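Progress report to the Dirnico Fund
Family rooms in the Stollton schools, June 2025

Since our last report in April, the work went forward in most parts, and in one part it is late.

The parent survey is closed. We received 495 answers from 23 schools. Two more schools asked to join after the closing date, and we will include them in autumn. Many parents wrote that they come to the school only when there is a problem with their child. They would like a place to sit with a teacher and speak in their own language.

Interpreter hours are now offered every week at the Clostent and Fragkou schools. The other schools share one telephone line — it works, but parents must wait too long in the morning.

The late part is the training for office staff. The district changed its calendar and we lost both of our dates. We spent nothing from this budget line and ask to move it to the next period.
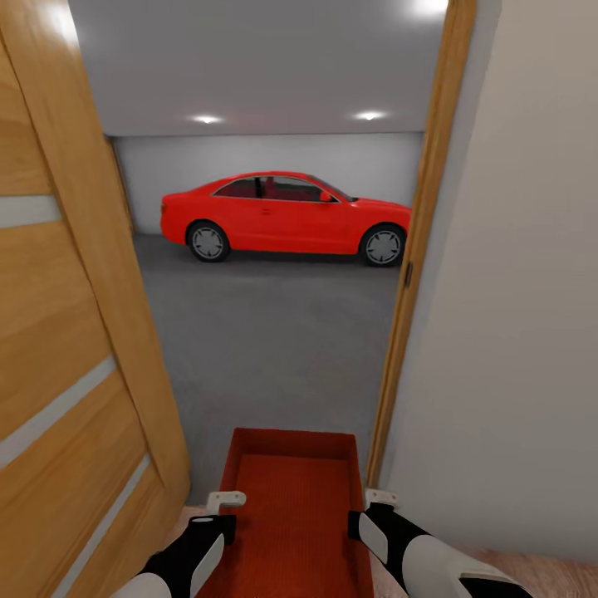

Access to the family rooms was a question in many survey comments. Some parents did not know if they may enter without an appointment. We agreed with the principals on one simple rule: during family hours the door stands open, like the wooden one with the white strips, and no appointment is needed. We will send the room schedule together with the next payment request.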